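Stop throwing out the wrinkled ones

By Noman Siddiqui
Aug 25, 2020

14 comments | 20 shares

Most people I know will bin an apple as soon as the skin goes soft. I think this is a waste, and I think we have been taught to do it by shops that only sell us the shiny ones.

I grew up in a house where the fruit was kept out on the table and eaten in order of age. The oldest went first. You were not allowed a new apple while there was a tired one next to it. As a child I thought this was mean. Now I do the same thing in my own kitchen, and I have not thrown an apple away since December.

A wrinkled apple has lost water. It has not gone bad. The flesh is softer and often sweeter to taste, and it cooks down faster than a crisp one. Bad is something else: mould, a sour smell, a wet brown patch that your thumb goes through. Those go in the compost and I won't argue.

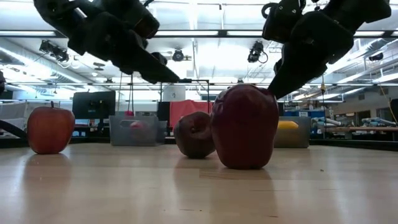 The trouble is that we choose with our eyes. Put a bright red apple with its stem on beside a shrivelled brown one and everybody reaches for the red. I would too, if I wanted something to bite into. But a crumble does not care what the skin looked like. Nor does a sauce, or porridge with a grated apple stirred in at the end.

Size fools us as well. A big, dark, glossy apple looks like the best of the lot, and some of the biggest I have bought were woolly all the way through. The greengrocer at Naidoo sells a mixed bag of whatever is left at the end of the day, lumpy ones included, and it is the best fruit I get all week. There are usually around 11 in it. I sort them on the table when I get home, firm ones for lunches and the rest for the pan.

I would like to see supermarkets do the same, with a plain shelf marked for cooking and a lower price. Until then it is up to us. Look through the bowl before you shop, and eat the ugly one first.

Contact us | Copyright 2020 | Back to top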